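Etiquetas: Política municipal | Tribunales | Hilo

Hilo sobre la sentencia del pleno de Mevard, que se ha leído hoy, 26 de diciembre de 2018. Son 22 páginas y las he leído enteras.

El caso viene de septiembre. El pleno adjudicó a Helteck el contrato de limpieza viaria con una mayoría de un voto. La oposición recurrió la sesión.

El recurso lo firmó Freya Bramwell, portavoz de la oposición. Alegaba que la convocatoria llegó a los concejales con menos de 60 horas de antelación, que es el plazo que fija el reglamento.

El ayuntamiento respondió que el aviso se envió a tiempo y que el fallo fue del correo interno. No aportó el registro de envíos hasta la segunda vista.
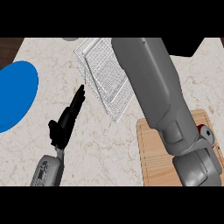 Plato azul sobre encimera de mármol. Imagen generada por ordenador.

El juzgado da la razón a Bramwell en lo principal: la convocatoria fue defectuosa y la votación es nula. El contrato queda en suspenso hasta que se repita el pleno.

No le da la razón en todo. Pedía también inhabilitar a la alcaldesa, Kyriaki Andreadis, y eso se rechaza. El texto dice que no hay prueba de intención - solo de desorden en la secretaría.

Costas: cada parte paga las suyas. La oposición había pedido que las asumiera el ayuntamiento.

Qué pasa ahora. El nuevo pleno tiene que convocarse en un plazo de 25 días. Mientras tanto sigue prestando el servicio Poduval, la empresa anterior, con las mismas condiciones.

La mayoría ya no está tan clara. El concejal que dio el voto decisivo dejó el acta en noviembre y su sustituta no ha dicho qué hará.

Andreadis ha dicho a la salida que acata la sentencia y que no va a recurrir. Bramwell pide que se abra un concurso nuevo, con Trurkico entre los candidatos - quedó fuera en la primera ronda por un defecto en los avales.

Un detalle del folio 14: el acta de septiembre recoge 252 alegaciones vecinales y ninguna se leyó en la sesión. El juzgado lo menciona, pero no saca consecuencias.

Cuando salga el orden del día del nuevo pleno lo añado a este hilo.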